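I came home from the Hillstead open day with sore feet, a bag full of leaflets and a much better answer to the question my family keeps asking me: so, can they clean a room yet? Short version: parts of one, and some of those parts very well!

Hillstead is a test hall on the edge of town where several small teams share floor space and, twice a year, let the rest of us in. Doors opened in November at 8 in the morning and there was already a line. I went last year too, and back then most of the stands were running videos. This time nearly everything was moving.

## Floors and towels

Jakero had the big stand by the entrance. Their machine is a low cart that carries linen, and it will follow a route through a corridor, wait for people, and back out of a dead end without help. I stood in its way on purpose (so did every kid in the building) and it was patient with all of us. They told us it has done 1000 corridor runs in the hall since spring. I believe it. It looked bored.

Folding was next door. Two arms, a stack of hand towels, and a fold that came out square more often than mine do. Bath towels were harder. A big towel hides its own corners, and I watched the arms pick up the same edge three times before they found the other one. Still, a year ago that stand had one washcloth and an apology.

## The tea tray

Now for the part I'd drive back for. Cloutier trains housekeeping staff for hotels, and their session was all about the little jobs that happen after the bed is made. The one they kept coming back to was the hospitality tray: kettle, cup, spoon, coffee, tea, sugar, milk. In most hotels it gets a minute or two of somebody's morning.

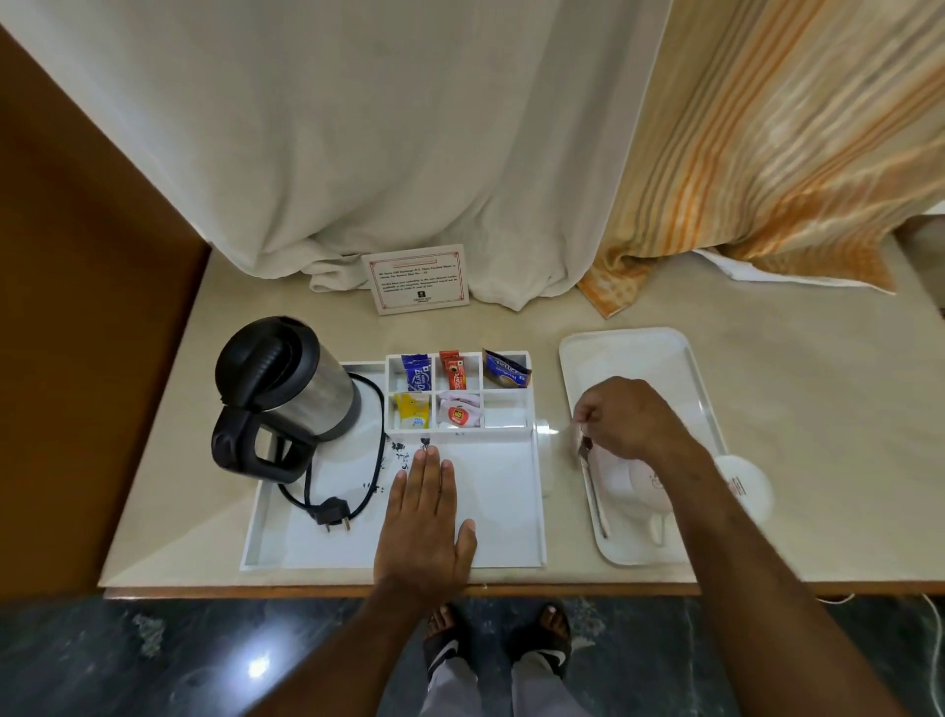 *One hand flat on the kettle tray, the other over by the cup and spoon.*

I have never thought so hard about a sachet. Look at what's in that organizer: a blue "Everyday" packet, red coffee sachets, a tea bag packet leaning over, sugar, all small and fiddly and several different kinds. A gripper has to find the edge of each one, and the edge moves when you touch it. Then there's the kettle cord, which never lies the same way twice, and the upside-down glass tumbler behind the trays. Clear glass is still miserable for cameras, every team I asked agreed on that.

What got me most was the left hand. It's just resting there, palm down on the tray. If you asked me to list the steps of tidying a tea tray I'd never have written "keep a hand on it," and yet I do the same thing at home with the cutting board. The Cloutier trainer called it the quiet hand and said new staff never need to be taught it.

Nillow is the team trying to get a machine to do this job. Their robot has two arms on a rolling base, and its task for the day was putting packets into a six-slot organizer. It was slow – really slow – but I saw it set down a coffee sachet, decide it was crooked and nudge it straight, and the whole crowd cheered. They've logged 400 tries at the full tray and are open about how few of those they'd call guest-ready. Thin wrappers slip, or come up two at a time.

Crumpled wrappers are worse again. A sealed packet at least has a shape you can learn. One that's been squeezed has a new shape every time, and the machine also has to work out if it's stock or trash. And crumbs! Nillow's robot doesn't do crumbs at all. It can wipe a bare tray nicely, but with things standing on it, it has to lift everything off first.
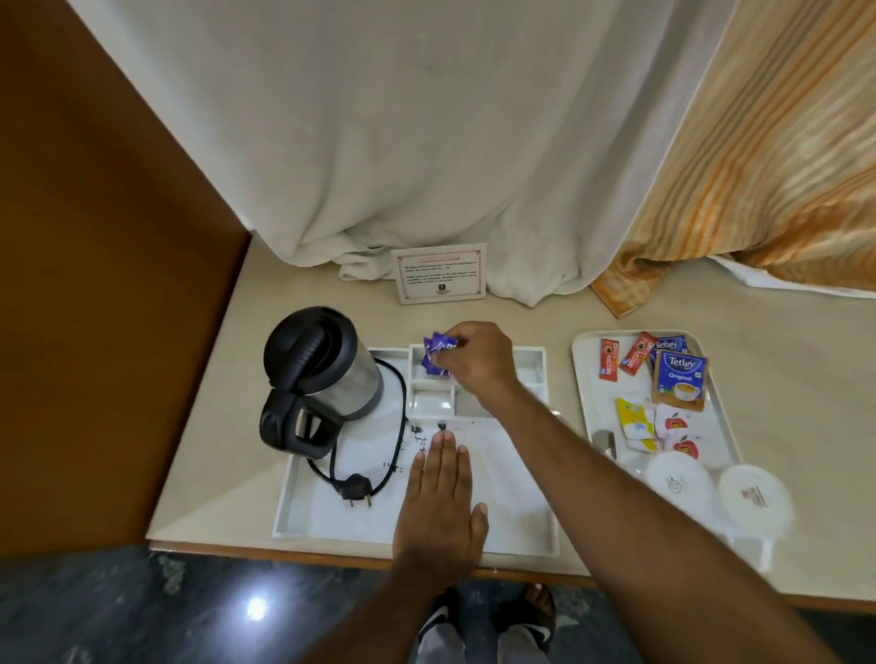
## So, can they do chores yet?

Carrying, yes. Vacuuming a clear floor, sure. Folding small flat things, yes, if you're not in a hurry. Setting up a tea tray with a kettle and a curtain hanging down onto the counter behind it, no, and the people building the robots were the first to tell me so. I liked that a lot.

I asked at the Nillow stand what they'd want to show next year. The answer was one whole tray, start to finish, cord included, with no one stepping in. I'll be in line for that.

## If you're going

- Go early. The Nillow stand was packed by lunch.
- Wear shoes you can stand in, there are hardly any seats.
- The Cloutier session runs twice and the second one has more time for questions.
- Coffee is from a machine near the exit. It works fine, and it's been automated for years.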